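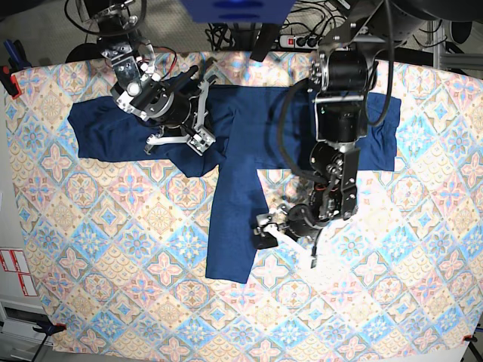 Garment Care and Reuse in Student Housing: Final Project Report

Department of Consumer and Textile Studies, Gatley College
Prepared by the Sasaki Hall project group

Abstract

This report examines how students living in residence halls at Gatley College wash, store, mend and discard their everyday clothing. The project group collected written questionnaires from residents of two halls and held follow-up interviews with 26 of the respondents. The findings suggest that most clothing leaves a student's wardrobe with minor faults that could be repaired at low cost. The report recommends a small mending station in each hall and clearer washing instructions in the laundry rooms.

1. Background

The college has operated a clothing donation program for several years. Items left in the collection bins are sorted and sent to the Barkell Street thrift store, where they are sold or passed on for fiber recycling. Staff at the store informed the department that a large share of the student donations could not be placed on the sales floor. The reasons given were missing buttons, open seams, faded dye and shrinkage.

Earlier student projects in the department looked at purchasing habits and paid little attention to what happens after a garment is bought. The present group chose to study the period of ownership, and in particular the decision to stop wearing an item.

2. Research Questions

The project was organized around 2 questions. What faults lead students to stop wearing a garment? Which of those faults could be corrected by a person with basic sewing skills and ordinary tools?

3. Method

Questionnaires were placed in the mailboxes of Sasaki Hall and Terkis Hall in October. Respondents were asked to list the garments they had discarded or donated during the previous term, the approximate age of each garment, and the main reason for letting it go. A total of 1004 garments were recorded in this way.

Interviews lasted 10 minutes each and were held in the common rooms in the early evening, when most residents had returned from class. Participants described their laundry routine in their own words. No names were recorded, and written notes were destroyed after coding.

Garments were grouped by type (shirts, trousers, knitwear, outerwear and other). Underwear and footwear were excluded from the study. Where a respondent listed more than one reason, the first reason given was used.

4. Findings

Shirts formed the largest group. Loose or missing buttons, worn cuffs and underarm seam failure were the faults named most often. Several participants said they had kept the missing button in a drawer but had never sewn it back on. Among knitwear, shrinkage was the leading reason, and interview responses indicate that hot drying was the usual cause. Trousers were most often given up because of broken zippers or wear at the inner thigh.

Residents of Terkis Hall reported fewer shrinkage problems than residents of Sasaki Hall. The group notes that the Terkis laundry room has drying racks, while Sasaki has machine dryers only. The sample does not allow a firm conclusion on this point.

Knowledge of care labels was limited. Many participants could identify the symbol for ironing but were unsure of the symbols for bleaching and tumble drying. Some stated that they cut labels out of new clothing for comfort before reading them.

5. Limitations

Respondents relied on memory, and older garments may be underreported. Both halls house mainly first-year students, whose wardrobes may differ from those of students living off campus. The coding of reasons was carried out by members of the group and was not checked by an outside reader.

6. Recommendations

The group recommends that the housing office provide a mending station in each hall, stocked with needles, thread in common colors, replacement buttons and a pair of fabric scissors. A printed chart of care symbols should be posted beside the washing machines. Drying racks should be installed in Sasaki Hall before the start of the next academic year.

The department may also wish to offer a short evening class on sewing buttons, closing seams and replacing zippers. Interest in such a class was expressed in both halls.

7. Acknowledgments

The group thanks the residents who took part in the study, the housing office for access to the common rooms, and the staff of the Barkell Street store for their advice on sorting and grading. Copies of the questionnaire and the coding sheet are held in the department office.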